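Paper towel holder refit under way at Nollham

The Nollham household goods group has moved its work on upright paper towel holders from the bench to an ordinary table, with bags, papers and other everyday items left in place. The change was made in February, after members found that a holder which behaves well on a cleared surface can be awkward once it has to share the space.

The type under study is a chrome wire holder with a ring-shaped base and a vertical rod. The roll goes over the rod from above and comes off the same way. There is no arm and no spring, so the fit depends on three things: the bore of the cardboard core, the straightness of the rod and the flatness of whatever is under the ring. Nenon, which supplies holders to the group, lists the rod as a separate part, and the notes ask that it be checked before a roll is loaded.

Each session covers 12 changes of roll. A change is counted as complete when the roll is upright, the core is over the rod and the ring has full contact with the surface. Rolls with a crushed core are set aside – they can be pressed back into shape by hand, but the result is uneven and they tend to bind on the way down. The quilted grades have been kept for this round. They give more under pressure than plain paper, and the top edge marks easily if the roll is held there.

Paper towels, holder parts and the table in use at Nollham: 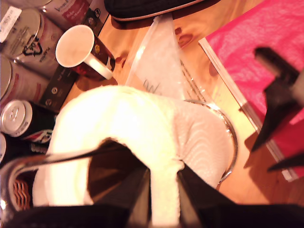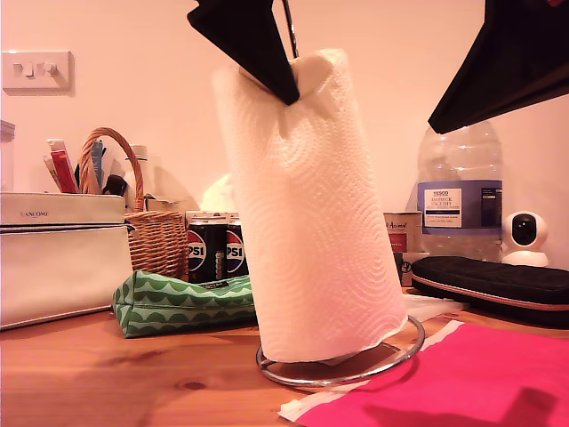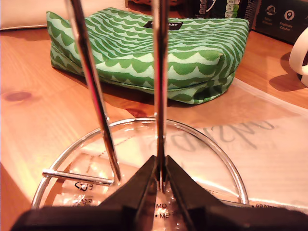
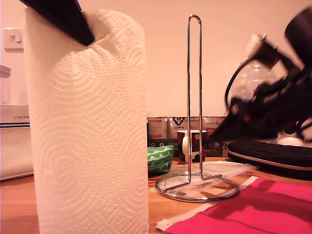

Godelieve Van Hecke would like the base looked at before anything else, arguing that a ring of thin wire will ride up on any bag or sheet left under it, and that a kitchen table nearly always has one. She would accept a heavier holder if it stayed where it was put when a towel was torn off with one hand. Wim Stevens takes the other side and regards the weight as adequate, provided the table is wiped and the loose sheets are moved first.

The group has not settled the point. A solid base plate from Masson is to be tried next, using the same rolls and the same table, and the clearance between core and rod will be measured on 20 rolls before loading. Part-used rolls will be included for the first time. These are lighter and lift more readily with the towel, a fault reported by several households in Birnirbridge.

Notes on the wire base will go out to members with the next parts list. Anyone returning a holder should send the rod and the ring together, with the core of the last roll if it has been kept.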